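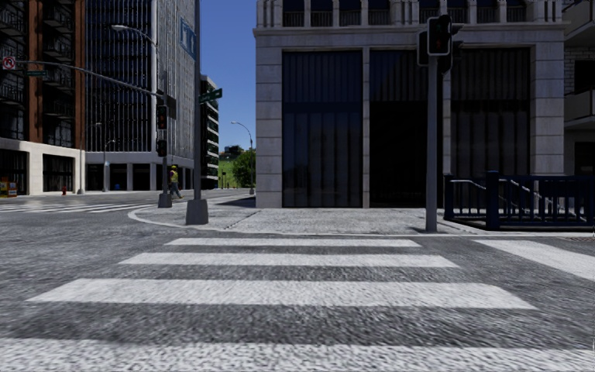

Equipment Planner, Simulation and Sidewalk Robots

Harklow builds delivery robots that cross streets. Before they meet a real curb they meet thousands of simulated ones, and all of that runs on hardware somebody has to buy. We would like that somebody to be you.

What you'd do
Own the budget for render machines, lidar units and spare wheels, currently kept in a spreadsheet with 137 tabs.
Decide what we buy, what we rent and what we talk the engineers out of.
Plan the April order for the Wumener test fleet, including chargers, which we forgot last year.
Get quotes in writing. Marin Begović in purchasing has strong feelings on this.

What you'd bring
A few years of buying technical equipment, in any industry.
Enough interest in robots to ask why a crosswalk with worn paint needs another graphics card, and enough patience for the answer.
No coding required. Arithmetic comes up a lot.

Purchases under $800 need only your signature. Anything above that goes to Leilani Begay, who reads footnotes.

To apply, send a resume and one page on the worst equipment purchase you ever made. Blaming the vendor is allowed for one paragraph.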